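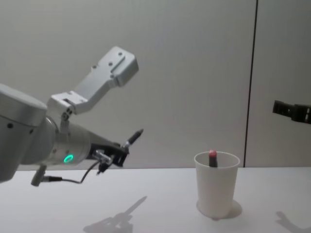

Astell open day, Sekthorpe, 12/04/2025

I'd been trying to get a place on one of these since September, so when the email came round I said yes before I'd even looked at where Sekthorpe was. It's a long way! The train was late, the bus from the station goes round every housing estate in the county, and I walked in with a wet coat just as they were handing out the visitor badges.

Astell do their testing in a long, low building behind the main works. They'd split us into groups and mine started in the canteen with the safety talk. I expected to be bored by it and wasn't, mainly because our guide had plainly been near a few things that had gone wrong. She went through the stop buttons, the lines on the floor and what to do with scarves and lanyards (tuck them in, or better still leave them in the locker). Then she told us that if anything in the building stopped by itself we should stand still and let the staff go to it. I remember thinking that we wouldn't need that bit.

Bay 9 was the one I'd come for. They run a two-armed setup there on their own control software, Rulel, and the job is small desktop things: pens, paper cups, make-up, all the odds and ends that are easy for us and horrible for a machine. One arm takes hold of something, the other comes over and takes it off the first, and it goes in the cup. That's the whole job. You'd think it would get dull, but I could have watched it all afternoon.

The handover is where it went wrong. The first few went through nicely, a bit slow, and people had started chatting. Then the second arm came in for the pen, closed up, and the first arm simply didn't let go. Both of them had it. There was a nasty little creak, one arm gave a sort of shrug, and everything stopped dead. A child behind me said "they're fighting" and got a big laugh, but the engineer had already put her hand up to keep us back.

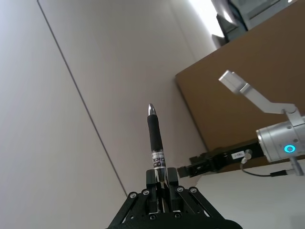

Helmy Robotics Club — Visits and Trips

Seeing it close up, I began to understand why this step is so touchy. The pen is held between two flat black fingers, silver tip at the top, and the other gripper has to come in level from the side with its jaws open. There's not much barrel left to grab. If the first hand doesn't open when it should, the second one is pulling against a motor, and a pen is a very short lever to argue over.

The engineer was really good about it. She pressed the stop button on the bench (even though the arms had stopped by themselves), switched the thing over to manual, and opened one gripper from the screen while holding the pen with a pair of long plastic tongs. No fingers anywhere near. Somebody asked why she didn't just pull it out, and she said a gripper that hasn't opened when it was told to might decide to do it, or the opposite, at any moment. I've written that one down for our club bench.

The cause, as far as they'd worked it out before lunch, was the open command going missing. Rulel sends it, waits 200 milliseconds for the gripper to say it has opened, and is meant to call the other arm off if it hears nothing. The answer it got was an old one left over from the handover before, so it carried on. What saved the pen (and possibly the gripper) was the separate force limit, set at 40 newtons, which doesn't care what the software thinks is going on.

They went back through the log with us standing there, which I thought was brave. It was the 53rd handover of the morning — they'd been warming up long before we arrived — and the only one with a stale reply in it. She wanted to look at the gripper lead as well, in case a bad connection had swallowed the command, and said she wouldn't be happy until she'd swapped it and run the lot again.

So Bay 9 stayed off for the rest of our visit, with a chain across. A couple of people grumbled. I'd far sooner they left it off than ran it for show, though I was sorry not to see it go again.

After that we had the paint shop (very hot, very loud, no questions possible) and a sandwich lunch, and I bought a mug.

Things I want to bring up at the next club night: whether our own grippers check how old a reply is before they trust it, where we'd get a pair of those tongs, and moving our stop button, which is currently behind the kettle. If you're after a place on the next Astell day, put your name on the sheet by the door. Bring a proper coat and don't get the bus.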